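**Table clearing at Pelmont: where we're at (December)**

Quick one from me before the holidays, because people keep stopping me in the corridor about the arm and I keep giving half an answer.

So. The arm is coming to the Pelmont dining room. Not yet. We're still in the simulator, and we stay there until the clearing routine stops doing silly things with bottles. Bonesari are doing the software side, we're doing the "no, that's not how a lunch table works" side. Second part has taken more time than the first, by a lot.

What it's meant to do: the first clear after lunch. Loose bits off the tables, sorted, carried to the hatch. What it's not meant to do: wipe down, talk to guests, go anywhere near the hot counter. Those stay with you.

The test room isn't a copy of ours, before anyone writes in. It's a stock one with a long table and some chairs, and the lads at Bonesari scatter stuff about in it and run the routine again. And again. We've had 112 runs written up so far. I've read most of them. Bottles lying on their side are still the worst, dishes are much better than they were in the fall.
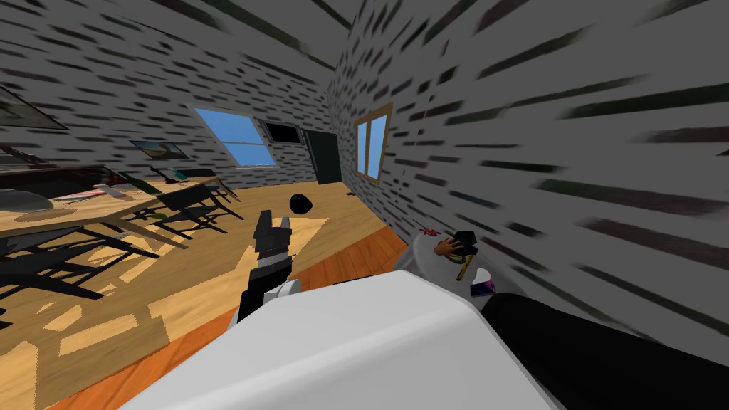

*The simulator dining room, with the gripper up and the long table still to clear.*

Now the bit you care about. Hours.

Nobody's contract changes. I asked for that in writing and got it, copy is pinned up by the lockers. What does change is the early afternoon. Right now 3 of you are on clearing straight after lunch. Once the arm is in, that goes to 2 on the floor and one on what Bhat is calling the "desk", meaning a tablet and a stop button at the end of the hatch. The desk rotates. Everyone gets trained, everyone takes a turn, no one gets stuck on it all week unless they want to be.

Some of you said you'd hate the desk. Fair. Some of you with bad backs asked if you could have it permanantly. Also fair, talk to me and we'll sort something out, I don't want to put that in a newsletter.

Things you raised at the last meeting, answers as I have them:

- Does it slow down if someone walks past? It will have to, and we don't sign off until we've seen it with real people in a real room. Simulator doesn't count for this.
- Who gets blamed for breakages? Not you. There's a breakage sheet for the arm, seperate from ours.
- Can we turn it off if lunch gets mad? Yes. Whoever is on the desk decides, no need to ring me first.
- Is the Gruvulari site getting one too? They're waiting to see how we get on.
- Tips. No change, the arm does not get a share.

Training is 2 sessions each, both paid, both inside your normal shift. First one is all on screen: you watch runs and say where you'd have stepped in. Please do say. The stacking order got changed completely after the kitchen looked at it, and that came out of a ten minute chat over the sinks.

Sign up sheet is on the office door. If your shift pattern doesn't fit either slot put your name down anyway with a note next to it.

Next update when I have one.

Sosina Belay
Dining room, Pelmont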